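Gundance handheld gripper project – progress report to Rastargate, April 2025

Hello again, and thank you for being so patient with the last one, which reached you late. I'm going to start with the bad news this time, as you'll have seen the dip in the numbers anyway and I'd sooner you heard it from me.

We had planned 855 recordings for this period and we can only give you 323 that I'd trust. The rest are sitting on the server with a big "do not use" note on the folder. The cause was a fault in the left-hand grippers, and it took us far too long to spot it (my fault as much as anyone's – I was looking at totals when I should have been watching the recordings themselves).

What happened is that the finger position reading started to drift. You'd close the fingers on something, let go, and the log would still say they were a little bit closed. A tiny error at first, then a bigger one as the session went on. The video looked lovely all the way through, so our daily checks sailed past it. It only came to light when Clender ran the first batch through their arm and it kept letting go of bottles too early. One landed on the floor of their lab and made a right mess, but no one was near it and nothing needed replacing except the bottle.

We took 4 grippers apart and found the same thing in 3 of them: a small magnet on the finger shaft had worked loose in its glue. Lu, who make the part for us, have agreed to change the glue and add a little collar to hold it in place. I was really pleased with how quickly they came back to us!

Recording has carried on with the grippers that passed, mostly on the cabinet tasks, where you open a door and take something out or put it back. They're fiddly, and they're where a bad finger reading does the most harm. 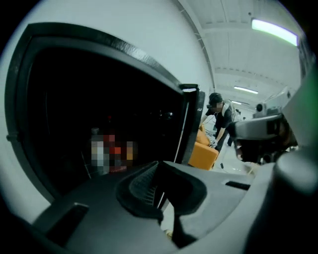 Cabinet task at the Gundance site, seen from one gripper with a second one alongside.

We've also changed how we start and finish. Everyone now closes the fingers fully and opens them fully before the first recording and after the last, and if the two sets of readings don't match, the whole session is put aside. It adds a bit of faff to the day and there was some grumbling, but I'd much rather have the grumbling.

On money, we're still inside the budget. The lost recordings cost us people's time more than anything else, and I've moved some of the travel pot across to cover the repeats. I hope that's all right with you – do shout if you need a form for it.

The repeats should be finished in June, provided the new parts arrive when Lu say they will. I'll send the fault log and the updated spreadsheet separately once I've tidied them up.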